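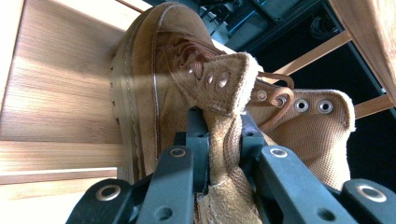

Footwear check, Lostano store room
Checked by: Kelly Vasconcelos, Tuesday

Eyelets - silver rims, seated. OK.
Stitching along the boot welt - OK.
Suede edge on boot - worn and frayed. Comment: trim, don't glue.
Sneaker lace - brown, flat. Comment: pull each lace right through before passing it.
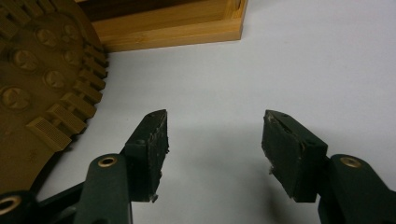
2 min read

Soles - look at the whole tread under the lamp, heel first. Tan rubber shows grit quickly, so brush it before you score it.
Work surface - white, wiped between pairs.
Pass mark is 90. Anything under goes back to Goh with a note - no note, no return.
Next check: May.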